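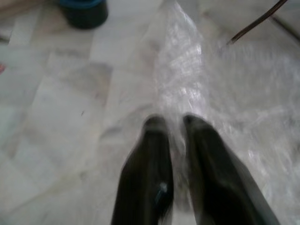
Checkliste Packbereich und Boden, Lager Ferndale

Datum der Begehung: 25. Oktober 2019
Bereich: Packraum im Erdgeschoss, Durchgang zum Lift, Regalreihe 39
Ausgefüllt nach der Vorlage von Konstantinidis, mit eigenen Kommentaren

Bewertung: i. O. = in Ordnung, M = Mangel, B = beobachten

1. Boden und Verkehrswege

1.1 Fliesen fest, keine lockeren Stücke: i. O.
Kommentar: Ich habe alle Fliesen beim Packtisch mit dem Fuss geprüft. Es bewegt sich keine.

1.2 Fugen nicht ausgebrochen: B
Kommentar: Vor der Tür zum Lift fehlt bei einer Fuge etwas Material. Die Räder vom kleinen Wagen bleiben dort kurz hängen. Bitte im Oktober noch einmal anschauen.

1.3 Boden sauber und trocken: B
Kommentar: Leichte Spuren und Flecken auf den hellen Fliesen. Für das Rutschen ist es nicht kritisch, aber man soll den Boden vor der nächsten Lieferung wischen. Trocken war er überall.

1.4 Keine Folie, Bänder oder Kartonreste auf dem Boden: M
Kommentar: Ein grosses Stück durchsichtige Folie liegt auf den Fliesen. Durchsichtiges Material ist auf hellgrauem Boden schlecht zu sehen, besonders wenn man eine Kiste vor dem Bauch trägt. Wer mit dem Schuh darauf tritt, kann ausrutschen. Die Folie muss sofort aufgehoben werden, auch wenn man sie später noch benutzen will.

1.5 Durchgang mindestens 800 mm frei: i. O.
Kommentar: Mit dem Meterstab gemessen, an der engsten Stelle beim Regal. Bitte keine leeren Paletten dort abstellen, auch nicht für die Pause.

2. Packmaterial

2.1 Folienrollen stehen sicher im Halter: i. O.
Kommentar: Der neue Halter von Skukard ist an der Wand festgeschraubt. Die zweite Schraube von unten habe ich nachgezogen.

2.2 Gebrauchte Folie getrennt gesammelt: M
Kommentar: Der Sack für gebrauchte Folie war voll, und ein neuer war nicht eingehängt. Ersatzsäcke sind im Schrank unten links, es ist eine Packung mit 100 Stück.

2.3 Folie zur Wiederverwendung sauber und ohne Klebeband: B
Kommentar: Zerknitterte Folie ist für Zwischenlagen noch gut. Für den Aussenschutz bitte nur glatte Stücke nehmen. An zwei Stücken aus der Kiste klebte noch altes Band mit Etikett, das muss vorher weg.

2.4 Brennbares Material nicht bei Steckdosen oder Heizung: i. O.
Kommentar: Der Abstand zur Heizung ist ausreichend. Die Kiste mit den Papierpolstern steht jetzt auf der anderen Seite.

3. Werkzeug und Packtisch

3.1 Messer mit Klingenschutz, nach Gebrauch eingezogen: i. O.
Kommentar: Alle Messer waren in der Schublade. Das Messer von Pivley geht etwas schwer zurück, bitte mit einem Tropfen Öl behandeln.

3.2 Folie wird auf dem Tisch geschnitten: B
Kommentar: Bei langen Bahnen reicht der Tisch nicht, deshalb wird manchmal am Boden ausgelegt. Das ist erlaubt, wenn der Weg für diese Zeit abgesperrt ist. Den gelben Ständer habe ich aber erst hinter der Tür gefunden.

3.3 Abroller für Klebeband ohne Schaden: i. O.

4. Massnahmen

Folie vom Boden aufheben und in den Sack geben: sofort
Neuen Sammelsack einhängen: sofort
Boden im Packraum wischen: vor der nächsten Lieferung
Gelben Ständer neben den Packtisch stellen: diese Woche
Fuge vor dem Lift ausbessern: Auftrag Nr. 1716 ist geschrieben, Termin noch offen

Kopie vom Blatt hängt neben der Tür, das Original ist im Ordner Begehungen.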